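The great desk clear-out, part one

I have been promising myself a tidy desk since we moved to Larberg, and with September creeping up on us I've finally made a start.
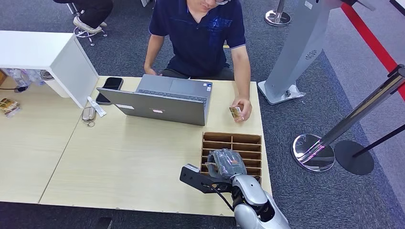 My trouble has always been the little things. A laptop is easy, a laptop has its place and you put it there! But the snacks, the small tubes, the cables, the bits and bobs you set down for a minute while you answer an email — those are what take over, and before long you're typing with your elbows tucked in like a chicken. My friend Kenna Munro swears by a cardboard divider tray, the plain brown kind with slots, and she has talked me around. I love that you can pull it close while you sort and push it back when you need the room (I did buy a fancy desk caddy in Guvalstead once, and it held two pens and a lot of dust).

So my rule for now is that anything smaller than my phone goes in a slot, snacks included, and at the end of the day I give it 10 minutes and no more. I'm allowed to stop when the kettle boils, too.

The cables are next, and I'm dreading them a bit. If you have a way of keeping a charger from sliding off the back of a table, please leave me a comment — I've tried tape, and I don't recommend it.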